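Who Will Clear the Table?

The machines are learning chores, but slowly, and the bottle is a harder problem than it looks

By a contributing writer
Sep 21, 2024

My grandmother cleared a table with her forearm. Everything that was garbage went over the edge into a bucket, and everything that was not garbage she had already taken in the other hand. It took her a few seconds. I thought of her often this summer, when I visited people who try to teach the same work to machines.

The first visit was in June, to Revisport, a small company which builds software for robot arms. They rent two floors in Drestadlow, above a shop that repairs bicycles. The engineers there have a list of 90 chores on the wall of the kitchen. Folding a towel is on it, and wiping a stove, and putting batteries in a remote control. Next to each chore is a colored sticker. Green means that they would let the machine do it in the home of their own parents. I counted 8 green stickers.

"Clear the table" had a yellow one. I asked why, and for this question I received almost an hour of answer.

A clear plastic bottle is a bad object for a camera. Light goes through it, so the machine sees mostly the table behind. When the bottle is empty it weighs very little, and a small push from one finger sends it rolling before the other finger arrives. If the grip is too strong, the plastic bends inward and the shape which the machine expected is gone. A full bottle has different problems. A person changes the grip without noticing. The machine must have met the situation before, or something near to it.

So it practices. The team at Revisport told me that one version of the table task needed 2,689 recorded attempts before they were satisfied enough to show it to a customer, and that after they changed the fingers of the gripper they had to record 300 more. Most of these attempts are dull to watch. The arm comes down, stops, corrects itself, comes down again. I drank two coffees during one row of them and was surprised that I did not want to leave.
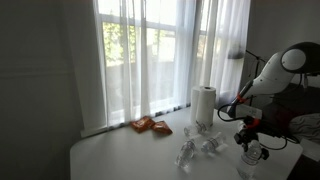
A robotic arm above a table with plastic bottles, paper towels and snack packets. Clearing up such a mix remains a slow job for machines.

In the shops the situation is a little better, because there the world can be arranged for the robot. At Pavliuk, a packing business an hour by train from Drestadlow, an arm puts jars in cartons through the whole shift. The jars are the same size and arrive in the same place. The foreman was proud of it, and he had reason. But when a label comes loose and sticks to the belt, a woman with a plastic scraper walks over and removes it. I asked if the arm could learn the scraper. He laughed and said maybe when he is retired.

A home has no foreman and no belt. The people at Pokivano, a project that tests machines in real apartments, keep a notebook of what stopped them. I was allowed to read some pages. A rug with a folded corner. A cat asleep in the dish rack. A child who put the cups back on the table as fast as they were taken away, and was very happy.

They are patient people, and they do not promise a date. One of them told me she would pay for a machine that does only the table, every evening, even if it needs twenty minutes. I would too, I think. For now I use my forearm and a bucket.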